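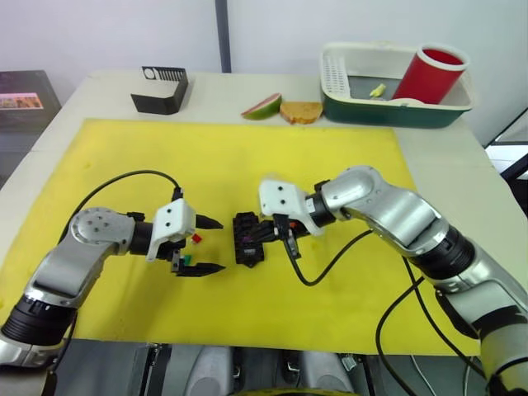 Bei Ferkia in Trornusitz. Gelbe Matte, dazwischen zwei kleine Klötze in Rot und Grün.

Knopffabrik zwischen den Jahren
29. Dezember 2023

Schnell runtergeschrieben, muss gleich weiter. War heute bei Ferkia in Trornusitz, Knöpfe. Einmal im Jahr machen sie auf, immer zwischen den Feiertagen, weil dann die Produktion bis auf zwei Maschinen steht und man durch die Hallen kann, ohne jemandem im Weg zu sein. Wollte ich seit Ewigkeiten hin. Letztes Jahr krank, davor war es ausgefallen.

Anfahrt: mit der Regionalbahn bis Trornusitz, dann der 103er Bus bis Gewerbestraße. Fährt nur stündlich. Wer den verpasst, läuft 22 Minuten die Landstraße lang, Gehweg nur auf einer Seite und heute voller Splitt. Ich bin gelaufen. Parkplatz war übrigens voll, die Autos standen bis zur Brücke.

Eingang hinten an der Laderampe, nicht vorne am schönen Klinkerbau, das stand auch so auf dem Zettel, trotzdem haben alle erst vorne gerüttelt. Anmelden musste man sich vorher per Mail. Gruppen zu je 12 Leuten, wir waren die zweite am Vormittag. Geführt hat Kyung-tae Ko, seit Februar für die Färberei zuständig, davor Textilchemie an der Hochschule. Redet leise, weiß aber alles. Man musste nah dran bleiben.

Los ging es im Rohwarenlager. Steinnuss in Säcken, Horn in Platten, dazu Perlmutt, davon nur noch wenig. Der größte Teil ist inzwischen Polyester, als Stäbe oder als gegossene Platten. Steinnuss hatte ich noch nie roh in der Hand: außen braun und schrumpelig, innen weiß, schwer wie ein Kiesel. Wird gesägt, getrocknet, wieder sortiert. Beim Trocknen reißt ein Teil, und der Ausschuss geht an einen Betrieb, der Strahlgut daraus macht. Horn riecht beim Sägen nach Zahnarzt. Meine Nachbarin in der Gruppe ist kurz rausgegangen.

Dann die Dreherei. Hier lief eine der beiden Maschinen, ein Automat aus den Siebzigern, grün lackiert, an der Seite mit Kreide ein Strich für jede Umrüstung. Oben fällt der Rohling rein, Zange packt zu, Stahl fährt vor, Rand ist dran, umdrehen, Rückseite, Bohrer, raus. Geht so schnell, dass man nur den Takt hört. Vierloch, Zweiloch, Öse, für jede Form eigene Bohrköpfe, die im Schrank daneben auf Holzbrettchen stecken. Beschriftung teils noch Sütterlin. Konnte keiner aus der Gruppe richtig lesen, Herr Ko auch nicht, er kennt die Brettchen nach Platz.

Frage von einem älteren Herrn: warum vier Löcher und nicht zwei? Antwort: Hält besser, kostet beim Annähen mehr Faden, und bei Mänteln will es die Kundschaft so. Bei Hemden gehe beides. Der Herr war nicht zufrieden, er hat da eine eigene Theorie, die ich mir nicht gemerkt habe.

Poliertrommeln im Keller. Große Holztrommeln, sechseckig, da kommen die Knöpfe mit Bimsmehl und Wasser rein und laufen über Nacht, danach noch eine Runde trocken mit Wachs und kleinen Holzwürfeln. Die älteste Trommel heißt bei allen nur Edwards, nach dem Meister, der sie mal aufgestellt hat. Eine Füllung sind fast 1.000 Mantelknöpfe. Heute stand sie still, Klappe offen, man durfte reinfassen. Innen glatt wie Seife. Hätte ich gerne laufen gehört, angeblich klingt es oben im Büro wie Regen.

Färberei dann das eigentliche Highlight. Steinnuss nimmt Farbe an wie Wolle, saures Bad, langsam hochheizen. Wenn der Kunde ein Stoffmuster schickt, wird so lange probiert bis es passt, und zwar bei Tageslicht am Nordfenster und noch mal unter Kaufhauslicht. Es gibt ein Rezeptbuch, eigentlich eine ganze Wand davon, Karteikarten, auf jeder Karte ein angenähter Knopf. Dunkelgrün sei am schlimmsten, sagt Herr Ko. Kippt beim Trocknen ins Braune. Schwarz auch heikel, weil es unter Lampen gern rötlich wird. Ich hätte da noch eine Stunde stehen können, aber die nächste Gruppe drückte schon von hinten rein.

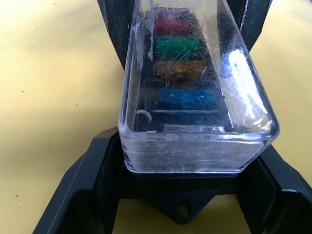
Durchsichtiger Kunststoffdeckel, ordentlich zerkratzt.

Sortieren und Verpacken nur im Vorbeigehen. Prüfen machen sie weiterhin von Hand, auf einem Filztuch, Knöpfe mit der flachen Hand verteilen, die schlechten rausschieben. Wir durften es probieren. Ich habe lauter gute rausgeschoben und den mit dem Haarriss liegen lassen, na ja. Die Kollegin am Tisch macht das seit der Lehre und hat beim Reden nicht mal hingeguckt.

Was ich nicht wusste: Die Größe wird in Linien angegeben, eine alte Einheit, und die steht bis heute auf jeder Bestellung. Daneben Millimeter in Klammern. Verwechselt wird es trotzdem dauernd. Im Flur hängt eine Lieferung hinter Glas, die deshalb zurückkam – Hemdknöpfe groß wie Untertassen.

Kleines Museum gibt es auch, ein Raum neben der Kantine. Musterkarten, eine Tretdrehbank, Fotos vom Hochwasser, Lohnbücher. Heimarbeit war hier im Tal lange üblich, das Aufnähen der Knöpfe auf die Verkaufskarten haben ganze Familien abends am Küchentisch gemacht, Kinder inklusive. Dazu ein Tonband mit einer alten Frau, die davon erzählt. Kopfhörer leider mit Wackelkontakt, aber den Anfang hab ich gehört, der war gut. Texttafeln zu klein gedruckt und zu niedrig gehängt. Wer Zeit hat, sollte erst ins Museum und dann in die Führung, dann versteht man die Dreherei besser. Ich hatte es anders rum.

Essen: Kantine hatte Linsensuppe und Stollen, beides ok, Kaffee dünn. Drüben beim Gasthof Fasel an der Haltestelle gibt es mittags richtige Portionen, ich hab Kohlroulade genommen, zu viel. Nur Barzahlung. Der Wirt hatte hinter dem Tresen ein Gurkenglas voll Ferkia-Knöpfe stehen, als Trinkgeldersatz sozusagen, die Belegschaft schmeißt da seit Jahren rein.

Werksverkauf im alten Pförtnerhaus, ziemlich eng. Restposten nach Gewicht, mit Schäufelchen in Papiertüten. Steinnuss teurer als gedacht, Polyester fast geschenkt. Hab mir dunkelblaue für die Strickjacke geholt, zu Hause gemerkt: zwei verschiedene Blaus. Tageslicht, Nordfenster, siehe oben. Schlange ging bis vor die Tür, am besten gleich morgens hin, wenn die erste Gruppe noch im Keller steckt.

Praktisches noch: Feste Schuhe, im Keller ist der Boden glitschig. Treppen überall, Aufzug nur für Ware, mit Kinderwagen oder Rollstuhl kommt man nur ins Museum und in die Verpackung. Fotografieren war erlaubt, ausser an der Rezeptwand. Führung kostet nichts, am Ausgang steht eine Dose. Dauer laut Zettel eine Stunde, bei uns wurden es fast zwei. Anmeldung fürs nächste Mal wohl wieder ab Herbst per Mail, Termin hängt dann am Tor und steht im Gemeindeblatt.

Bilder von der Dreherei sind leider alle verwakelt, reiche ich nach falls doch eins taugt. Bus kommt.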